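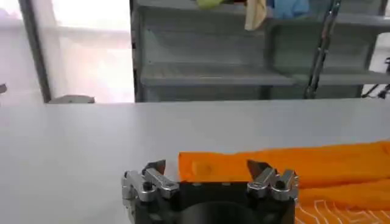
The Folding Room at Hillow

Gallery
Last updated 2025-03-19

The Folding Room is the part of the Hillow Textile Store where donated and returned cloth is sorted, folded and put away before it is issued again. It serves the lending collection on the ground floor and the Clirketti remnant scheme, through which schools and community groups may request fabric for costume, display and craft work. This page is intended for groups preparing a visit and for those who borrow from the collection but have not seen where it is kept.

The store holds 4000 pieces. Of these, 3000 are lengths of plain or printed cloth and the remainder are made-up items, including table covers, banners, tabards and curtains. The whole collection passes through the Folding Room at some point, and most of it does so several times a year.

The work surface

White tabletop, with a rumpled orange cloth. Grey metal shelving stands beyond the table.

A plain, pale surface was chosen when the room was refitted in September. Loose threads and marks are easier to see against white than against the dark boards used previously, and a piece that has picked up lint from its neighbours can be set aside at once.

Tables are wiped before each session and again whenever the colour group changes. Visitors are asked to keep bags, drinks and pens on the side counter.

Orange cloth with printed lines

The cloth has a pattern of thin white lines, curved in places and angular in others. Small shaded areas on a bright fabric are not always easy to tell from creases until it has been smoothed flat, and all strong colours are therefore checked on both faces before they are folded.

Printed pieces are folded with the print inwards. Where a design sits in one corner, that corner is turned in last, so that it can be found without opening the whole piece.

Rumpled and loosely folded pieces

Cloth is accepted in whatever state it arrives. Borrowers are not expected to iron or press anything before returning it, and in many cases the store would prefer that they did not - a hot iron can fix a mark that would otherwise have washed out.

On arrival each piece is shaken, laid on the table and smoothed from the centre with the flat of the hand. Deep creases are left to relax under their own weight. Steam is used only on cotton and linen, and never on anything with a printed or painted surface.

The standard fold

Flat cloth is folded in half along its length, then in half again, and brought up from the short end in even turns. The finished bundle should sit squarely on the shelf with a single rounded edge facing outwards. This edge is the one a borrower sees, and keeping it consistent allows a whole bay to be read quickly by colour.

Slippery fabrics do not hold this fold well. They are rolled on card tubes and kept in the lower bays. Velvet and other pile fabrics are hung.

Shelving

Metal shelving is used throughout the Hillow site. It can be washed down, it does not mark pale cloth in the way that some untreated boards do, and the shelf heights can be changed as the collection grows. Shelves are lined with unbleached calico, which is replaced once a year.

The bays are arranged by colour group, of which there are 11. Orange is kept between red and yellow and has for some time been the smallest group in the store. Donations of plain orange cotton in lengths of 2 metres or more would be particularly welcome.

Patterned cloth is placed according to its ground colour and is not given a bay of its own. An orange fabric with white lines, for example, is shelved with the oranges. Pieces in which no single colour leads are held in the mixed bay by the door.

Marks and repairs

A small mark does not prevent a piece from being lent. Its position is noted on the record card, and the card is kept with the cloth so that the borrower may plan round it. Larger marks are referred to the wash room. Tears and open seams go to the mending basket, which is emptied at the end of each month.

Cloth that can no longer be lent whole is cut down for the Clirketti scheme. Pieces smaller than a table napkin are bagged by colour and offered for collage, stuffing and patchwork.

Related collections

The Drunetau deposit, a group of dyed cottons on long-term loan, is stored separately and handled by appointment. The Chaiyaporn bequest of table linen is being recorded at present and will be added to the lending list in stages. Neither collection passes through the general bays, although both are folded to the same pattern.

Visiting the room

The Folding Room is open to booked groups during term time. Sessions include a short introduction to the colour bays, a folding demonstration and time at the tables. Sleeves should be rolled up or close-fitting, and rings and bracelets removed, as these catch readily on open weaves.

Groups may bring their own returns to fold during the session. Please tell the front desk in advance if there are more than can be carried in two ordinary shopping bags.

Use of this gallery

Pictures on this page may be reproduced for teaching purposes with acknowledgement to the Hillow Textile Store. Requests for any other use should be made in writing to the collections office.

Back to Galleries
Borrowing from the store
Donating cloth
Clirketti remnant scheme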